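Kirix, kit de evaluación de políticas locales de alimentación: valoración técnica

Área de Salud Pública Municipal de Stilldale
Serie: Instrumentos de apoyo a la gestión local

Objeto de la valoración

La presente reseña recoge la valoración del kit Kirix, comercializado por Moltent y destinado a los ayuntamientos y entidades supramunicipales que desean examinar el grado de aplicación de sus políticas de alimentación saludable. El instrumento se dirige a equipos técnicos sin personal propio de investigación, situación habitual en los municipios de tamaño medio y pequeño, en los que una misma unidad suele tramitar licencias, atender reclamaciones de consumo y redactar los informes que se elevan al pleno.

La adquisición se efectuó con cargo al presupuesto ordinario del área, al precio de catálogo de 899 euros, impuestos no incluidos. El proveedor no intervino en el trabajo de valoración ni conoció este texto antes de su publicación. La prueba comenzó en mayo y abarcó dependencias municipales, centros educativos de titularidad pública, instalaciones deportivas y un centro de mayores.

Contenido del kit

Kirix se entrega en un maletín rígido que contiene el manual de aplicación, los cuadernos de recogida de datos, un juego de tarjetas para las entrevistas con responsables políticos y técnicos, y las credenciales de acceso a la plataforma en línea. La licencia es válida para dos personas usuarias. Las credenciales adicionales se facturan aparte, extremo que no figura en la ficha comercial y que convendría aclarar antes de formalizar el pedido.

El método se organiza en 11 dominios. Los primeros se ocupan del marco normativo: existencia de ordenanzas, cláusulas nutricionales en los pliegos de contratación, criterios para la cesión de espacios a máquinas expendedoras. Los siguientes tratan de la ejecución, con particular atención a los recursos asignados, la coordinación entre concejalías y el régimen de inspección. Cierran el cuestionario los dominios relativos a la participación ciudadana y a la rendición de cuentas, cuyo desarrollo es más breve y, a juicio de esta área, insuficiente.

Cada dominio se puntúa a partir de indicadores para los que se exige una prueba documental. El manual distingue con claridad entre el compromiso declarado (una moción aprobada, una declaración institucional, una intervención en el pleno) y el compromiso efectivo, que solo se reconoce cuando existe consignación presupuestaria o acto administrativo posterior. Esta distinción constituye el principal acierto del instrumento. En la práctica obliga a los equipos a revisar expedientes que con frecuencia se dan por cumplidos una vez publicado el acuerdo.

Puesta en marcha

La instalación no presenta dificultades. La plataforma funciona desde el navegador y no requirió autorización especial del servicio de informática. El registro de la entidad se completa en aproximadamente 10 minutos, incluida la carga del organigrama. Más laborioso resulta adaptar la terminología del kit a la organización municipal: la traducción al español es correcta en lo gramatical, pero conserva categorías administrativas que no tienen equivalente directo en nuestro ordenamiento. La figura que el manual denomina «autoridad alimentaria local», por ejemplo, se reparte en Stilldale entre Consumo, Educación y Servicios Sociales, y la plataforma solo admite una unidad responsable por indicador.

Para resolver el problema se optó por designar una unidad principal y anotar las restantes en el campo de observaciones. La solución es aceptable durante la recogida de datos, aunque las observaciones no se trasladan al informe final y hubo que incorporarlas a mano.

La formación inicial consiste en una serie de vídeos grabados y un ejercicio de puntuación con expedientes ficticios. Los vídeos son claros. El ejercicio, en cambio, propone casos demasiado evidentes y no prepara para las situaciones dudosas, que son las que generan discrepancias entre evaluadores.

Trabajo de campo

El módulo de visitas es opcional y se aplica a los espacios municipales en los que se sirven o consumen alimentos. El cuaderno correspondiente recoge la oferta disponible, el acceso a agua potable, la publicidad y el equipamiento a disposición de las personas usuarias y del personal, con un espacio para adjuntar fotografías.
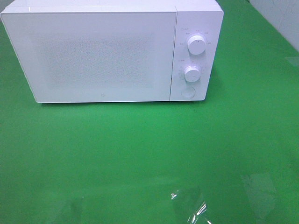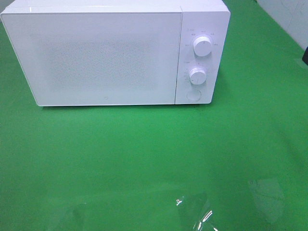
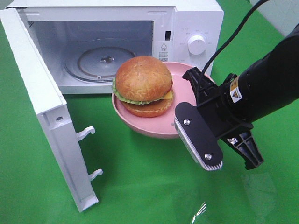
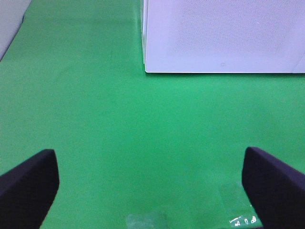

El cuaderno de visitas está bien concebido en cuanto a la secuencia de observación y permite trabajar sin conexión, circunstancia que se agradece en los polideportivos. Los formularios se sincronizan al recuperar la red. Se registró una pérdida parcial de datos en un centro educativo, atribuible al cierre de la sesión por inactividad; el servicio de asistencia de Moltent respondió en la misma jornada, si bien no logró recuperar la información y fue preciso repetir la visita. Se recomienda guardar de forma manual al término de cada apartado.

La escala de valoración de la oferta alimentaria merece un comentario específico. Se apoya en categorías amplias de producto y no contempla la composición nutricional, de modo que dos máquinas expendedoras con surtidos muy distintos pueden obtener la misma puntuación. El fabricante justifica esta decisión en el manual por razones de sencillez. El argumento es atendible para un primer diagnóstico, pero limita la utilidad del dato en los municipios que ya aplican criterios nutricionales en sus contratos y necesitan verificar su cumplimiento.

Entrevistas con responsables

Las tarjetas de entrevista son, con diferencia, el componente mejor resuelto. Formulan preguntas concretas sobre decisiones adoptadas, plazos y partidas, y evitan las cuestiones de opinión que suelen producir respuestas de cortesía. Las personas entrevistadas valoraron la brevedad del procedimiento y la posibilidad de consultar documentación antes de responder.

Debe advertirse, no obstante, que el protocolo no prevé garantías de confidencialidad para el personal técnico. En una administración pequeña la identidad de quien responde se deduce con facilidad de la unidad a la que pertenece. Esta área elaboró una hoja informativa propia y suprimió la referencia al puesto en los registros. El proveedor haría bien en incorporar una previsión semejante en la próxima edición.

Tampoco se contempla la entrevista con representantes de la oposición. Dado que la continuidad de las medidas depende en buena parte de que sobrevivan a un cambio de gobierno, la omisión resta alcance al dominio de compromiso político. En Stilldale se realizaron entrevistas adicionales con el mismo guion y el resultado fue provechoso, aunque la plataforma no permite computarlas.

Informe de resultados

Una vez cerrada la recogida, Kirix genera un informe con la puntuación de cada dominio y un apartado de recomendaciones. La presentación es sobria y apta para su distribución entre los grupos municipales. Las recomendaciones proceden de un repertorio cerrado y en varios casos resultan genéricas: se aconsejó al municipio aprobar una ordenanza de la que ya dispone, debido a que la puntuación baja obedecía a la falta de inspección y la herramienta no discrimina entre ambas causas al redactar el texto.

El informe puede exportarse en formato editable, de manera que estos defectos tienen remedio. Conviene reservar tiempo para ello y no remitir el documento automático sin una lectura previa por parte de quien conozca los expedientes.

Los datos brutos se descargan en hoja de cálculo. Las columnas están bien identificadas, salvo las del módulo de visitas, cuyos códigos no aparecen en ningún anexo y hubo que solicitar por correo.

Comparación con otras opciones

El área había utilizado con anterioridad la guía Hinds, de distribución gratuita y formato exclusivamente documental. Hinds ofrece un tratamiento más riguroso de la participación ciudadana y una bibliografía extensa, pero deja a cada equipo la construcción de los indicadores y carece de soporte para la recogida de datos. Su aplicación exige una dedicación que pocas corporaciones pueden asumir.

Kirix reduce de forma apreciable esa carga y produce resultados comparables entre ejercicios sucesivos, siempre que se mantenga el mismo equipo evaluador. La comparación entre municipios, que el material comercial presenta como una de las ventajas del producto, debe tomarse con cautela mientras las categorías administrativas no se adapten a cada país. Para las corporaciones que disponen ya de una evaluación basada en Hinds, la transición es posible: la mayor parte de la documentación reunida puede reutilizarse en los dominios normativos.

Valoración

El kit se considera adecuado para una primera evaluación sistemática en municipios que cuenten con alguna medida aprobada en materia de alimentación y deseen conocer su grado real de ejecución. El precio es razonable si se amortiza en más de un ejercicio. No se aconseja su compra a las entidades que carezcan por completo de normativa, para las que el cuestionario ofrecería puntuaciones mínimas en casi todos los dominios y escasa orientación práctica.

Se ha trasladado a Moltent la relación de incidencias detectadas, con petición expresa de que se admita más de una unidad responsable por indicador y se publique la tabla de códigos del módulo de visitas. La empresa ha acusado recibo y ha indicado que ambas cuestiones se estudiarán para la siguiente versión, sin comprometer plazo. Las entidades interesadas en consultar la hoja informativa para entrevistas elaborada por esta área pueden solicitarla a través del registro general.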